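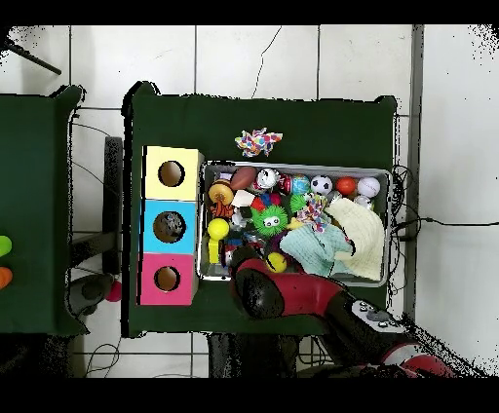

Flight cancelled after airspace closure – am I owed a refund or just a voucher?

Posted in Travel Disruption, May 2023

Hello all, I hope somebody kind can help me make sense of this. I booked a return trip to Jorkia with Plinmont back in December, for me and my sister, and we paid 1,103 pounds for the pair of us. Last week I had an email saying the route has been stopped until further notice as they can no longer fly over the country in between, and going the long way round would need a fuel stop they haven't got permission for. Fair enough, that's politics and I don't blame the girl on the phone. What bothers me is that they have offered a voucher, good for a year, and there is a button to "accept" with 15 days to press it. I have not pressed anything. We also have a hotel in Virov booked separately at 141 pounds, non-refundable. Can I insist on the money back, and does the hotel come into it at all? We set off from a British airport, if that matters.
– tinkerbelle_north 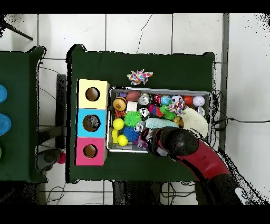
Hegyi_bound
You were right not to press the button! If you accept the voucher you may well be agreeing to take that instead of cash, so leave it alone for now. As you were leaving from a British airport, the airline has to give you the choice between your money back and getting there another way, and the reason for the cancellation makes no difference to that part. The whole booking counts too, so you should get the return half back as well, provided it was all on one booking.

Where the reason does matter is compensation, the extra lump sum people talk about. A closed airspace is outside the airline's control, so I wouldn't spend an evening chasing that one.

I'd write to them by email, give your booking reference, say you are declining the voucher and would like a refund to the card you paid with. Keep it short and polite. They should pay within seven days, though mine took a good deal longer and needed two reminders – I was going to Hegyi by way of Jorkia, and had much the same message as you. If they dig their heels in, try your card company.

The hotel is a separate contract, I'm afraid, so it's down to your travel insurance. Have a look for "travel disruption" or "airspace closure" in the policy wording, and check what it says under exclusions, as some leave out anything done by a government.

mapfolder1867
Same happened to us, took the voucher, wish we hadn't. Ring the hotel before you bother with insurance, ours moved the dates for nothing.

oldsuitcase
Agree with the first reply. Only thing to add is that if you booked through an agent you usually have to ask them for the money and not the airline, which can go back and forth for weeks. Did you book direct?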